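About Drotard

We fold clothes, and we teach other people to fold clothes. If that sounds like something you shouldn't need to pay for, we had the same thought when we started, and on some days we still have it.

Drotard began in 2000 as an ironing service in Ulton, run from a room over a dry cleaner's. The ironing paid the rent. What kept coming up, though, was the state of the shirts a week after we had sent them home. They went back flat and turned up again in a ball. Customers blamed the wardrobe, the children or the cotton. We blamed the way the things were put away, and we started showing people how we did it on the back of the delivery van, and later in their bedrooms.

We are wary of most of what is said about tidying. We don't believe a drawer can change your life. We have never asked anyone to thank a sock. We have looked hard at the claim that rolling saves space over folding, and in an ordinary chest of drawers we couldn't find the difference, so we stopped repeating it. Rolling is fine for a rucksack.
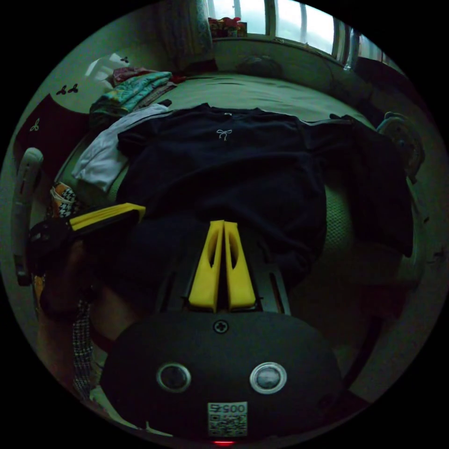 HOW WE WORK

Flat first. A dark shirt goes down on the bed with both sleeves out to the sides, and it gets smoothed before anyone folds anything. Most bad folding is a good fold done over a crease. A made bed is the best surface in most houses and it costs nothing, which is one reason we don't sell folding boards. We tried selling them. They ended up behind the wardrobe.

Finished clothes are stacked at the head of the bed, out of the way of whatever is being folded next. We work by daylight where we can, as navy and black look much the same under a bedroom bulb and people do end up with odd piles.

A home visit lasts 2 hours. We used to offer a full day and dropped it, having noticed that very little got folded after lunch. You do at least half of the folding yourself. Some customers don't care for this and would like us to do the lot, and for them there is the laundry service, which is cheaper.

WHERE WE ARE

The workroom is still in Ulton. We also cover Nartey and the villages between the two. We opened a branch in Skanach and closed it again after 16 months — it was too far away and we were not very good at running it.

Group classes start each September in the hall at Nartey and cost £84 for the term. Bring your own clothes, clean, including a fitted sheet if you feel up to it. We teach one method for those and it is a compromise.

WHAT WE DON'T DO

We don't do lofts, garages or paperwork. We won't tell you what to throw out. There are no certificates, although we get asked for them, and we have yet to meet an employer who wanted one.

If you are unsure whether you need us, try one drawer on your own first. The office answers the phone until 4pm.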